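Search this site
Enter keywords
Go

Usari Reading Rooms: Progress Report to the Viklund Fund

Reporting period ends December
Prepared by Mabli Hughes

Summary

The grant paid for evening reading sessions in Balau and Prillell. Both sites are open. Balau started on schedule and Prillell started two weeks late because the lease took longer to sign than we planned. We have 31 adults enrolled against a target of 60. 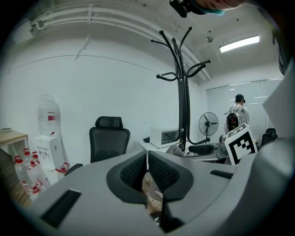 Sessions and attendance

Balau meets at 6 p.m. and Prillell at 7. Attendance at Balau is steady. Prillell drops off when the late bus is canceled, and we have asked the bus company for its winter timetable. We bought 300 books from the materials budget, mostly short novels and workbooks. The large-print order is still outstanding. 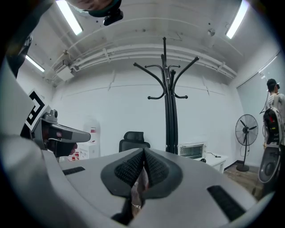
Spending is under budget on rent and over on printing. We would like to move the unspent rent into printing and need your approval before the next payment.

Next period

Enroll the remaining learners, train a second tutor for Prillell, and finish the mid-year reading checks.

2 comments
Share

Related
Usari annual accounts
Tutor handbook, revised
Balau room hours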